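Robotics Practice, Unit 3
Home | Notes | Lab sheets | Contact
Last updated: 19 November 2020
Reading time: 3 min

Notes on a grip fault (two-arm packing)

The task is to pack snacks into an open box on a table, with one arm at each side. Valter Cordeiro's log covers 2,000 pick attempts. The arm controller, Staser, recorded 539 grip faults. Roughly half were raised close to a wall of the box.

The fault is raised when motor current exceeds its limit before the fingers reach the commanded width. Staser then holds the arm still and keeps the fingers loaded. It does not open them. A soft packet under load may be crushed, and a stiff one may spring out when released.

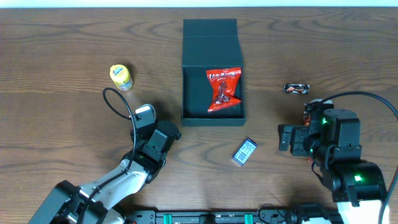
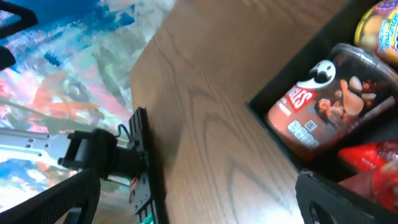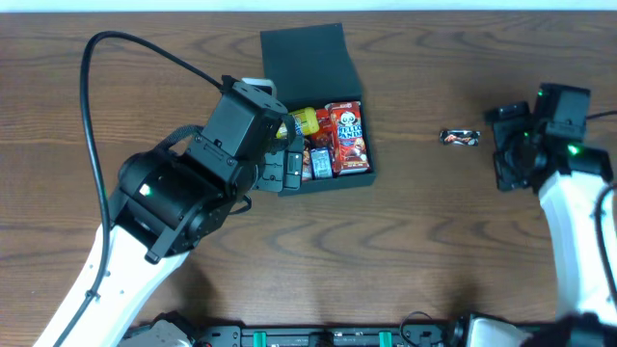

Packing table, head views (first and third) and wrist view (second).

Cause

The closing path was planned from the size of the item alone. The wall of the box was missing from the collision model. With a finger against the wall, current rises as it would in a firm grasp, and the software cannot tell the two apart. Clementina Henriques repeated the test in January with the wall modelled and the current limit unchanged.

Clearing a held fault

1. Press the stop. Keep hands outside the reach of both arms.
2. Write down the fault code and finger width.
3. Support the item with the plastic rod before cutting motor power.
4. Open the fingers by hand, then check the cable loops for snags.
5. Restart one arm at a time.

Reading for next week: Nogueira and Brandão, section 3.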